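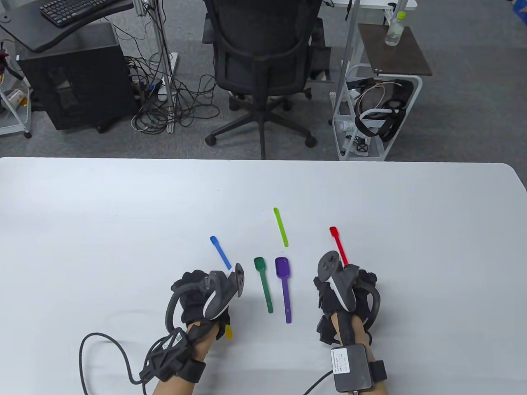 Color-Coded Tableware in Shared Dining Rooms
Speaker notes, afternoon session
Speaker: Rasmus Toom, Flirivport Residential Services

Opening (keep short)

Good afternoon, and thank you to the organizers for the invitation. My subject is a small one: the plastic spoon, and in particular the decision to buy it in several colors. Flirivport operates dining rooms in nine buildings, and until last October each building ordered its own tableware. We now order centrally, and I have been asked to report on how that change was made.

Background

Each building had its own habits. At Matwood House the spoons were white throughout. At Deng House they were mixed, having been replaced a few at a time over many years. Our count at the start of the project found 387 spoons in regular use across the two buildings, of which 186 were worn, scratched or bent enough to be withdrawn.

[Pause. Ask who in the room has carried out a similar count.]

Why color

Residents with low vision told us that a pale spoon on a pale table is difficult to find. Staff reported the same difficulty when clearing. We considered darker tabletops, but the cost was well beyond the project budget. Strong colors such as red and blue were the simpler course. Lime green was added at the request of the Matwood residents' group, who found it cheerful.

Please note for questions: we do not assign a color to a person. This was discussed at length. Several families asked for it, and two building managers supported them. The view of the service was that residents should be free to take whichever spoon they like, and that view has been kept.

Selection

Samples were requested from three suppliers, and the final order went to Cleser. The points we compared were:

Size of the bowl
Length and thickness of the handle
Whether the color held after repeated washing
Whether the spoon could be picked up easily from a flat surface

The last point deserves a full minute. A thin handle lies close to the table, and residents with stiff fingers tend to push it along before they can lift it. We asked 30 residents to try each sample at their usual seat, during an ordinary breakfast. Their comments were written down as spoken and are included in the handout.

[Handout, second page. Allow time to turn to it.]

Storage and setting out

Spoons are kept in open trays by the serving counter, colors mixed. Kitchen staff first sorted them by color, but the sorting took time at the end of each shift and was discontinued. At breakfast the spoons are laid directly on the table, with handles toward the seat.

Remaining matters

Translucent handles remain under review. Some residents like their appearance, while others find them harder to see than solid ones. Forks will be considered next year, subject to budget. Deng House has also asked for matching bowls, and a price has been requested.

Questions, ten minutes. Spare handouts are on the side table.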